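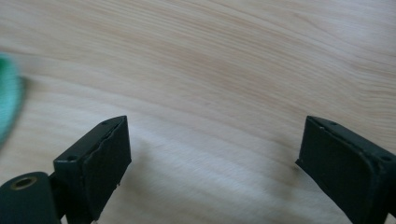 The workshop in Illbridge has one room for sawing and another room for everything that comes after. I was received in the second one, which has big windows on two sides and a coffee machine that is older than the business. The owner has made tables there for 6 years. Before that she worked in a furniture factory in Lerska, where she says she touched a hundred tabletops every day and did not look at any of them.

I asked first about the pale wood, because almost all the customers ask for it now. She does not think it is a fashion. "People have small apartments and dark winters," she said. "They want a table that gives some light back to them. My parents wanted a dark table, because a dark table looked expensive. For my customers it looks heavy."

She spends more time on choosing boards than on any other part of the work. For a kitchen table she puts them side by side on the floor and changes their order, sometimes during two or three days. What she looks for is the grain. She likes it when the lines run long and bend a little, and she does not try to hide a stripe that is darker or more pink than the rest. "Some customers send me a photo and ask if this is a stain. I write back that this is the tree. If they still don't want it, I can turn the board over, but usually they get used to it and then they show it to their guests."

The finish was the subject on which she became most serious. She uses a matte oil called Pastix, 2 thin coats, with a night between them, and she wipes off everything the wood does not take. She tried varnish in the beginning and stopped. A varnished top is easier to live with, she admits, but when it is scratched the owner can do nothing at home. With oil you can sand one place by hand and oil it again. "It takes one evening. You must only follow the direction of the grain, and where the grain is curved, you follow the curve. This is where people are lazy."

About daily care she has few rules. A damp cloth, then a dry one. No pan directly from the stove. Red wine and beets should be wiped at once - she repeated the beets, and I understood there was a story, but she did not tell it.

A table for six people costs 2,000 from her, and a small side table 225. I said that the first number will frighten some readers. She agreed with me. She told me that she also repairs old tables, and that this is often the better choice for a family with small children. Most of the repair work comes to her through Kostiuk, the secondhand furniture store near the station, and it comes mainly in July, when people move.

Before I left I asked which table she has in her own kitchen. She laughed for the first time. It is one from the factory, with a drawer that does not close. "I will make a new one when I find the boards," she said. "I have been looking for three winters."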